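Ticket 3768: Giltach microfiber towels leaving lint on everything
Status: Open
Opened by: Mei Wojcik, Sep 23, 2018

Hi all! So I bought the 50 pack of the blue Giltach towels (the big ones) and I love how soft they are, but I'm getting fuzz on every single glass I dry. Mirrors too. My black stovetop looks like it's been snowed on.

What I've tried so far:

Washed a batch on warm, no softener. Still linty.
Washed again on cold with half the detergent. A little better? Maybe I just wanted it to be better.
Dried on low, cleaned the filter first, and got a huge wad of blue out of it.
Shook them out on the porch (my neighbor waved, I waved back with a towel).

I do have to admit the first batch went in with some old white bath towels, so that could be part of it. The second batch went in alone and still came out with little pale specks on top once it was folded. They fold up really nicely, by the way, nice thick edge and they stay put in the drawer.

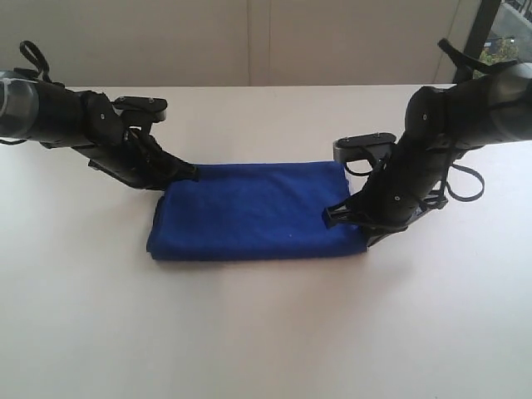 Roman Chmielewska replied that pale specks on a blue towel sound like cotton from the bath towels, and that it can hang around in the drum for a few loads. Run the washer empty on hot, he wrote, then do the blue ones by themselves twice and skip the dryer.

OK, doing the empty run tonight! Will update.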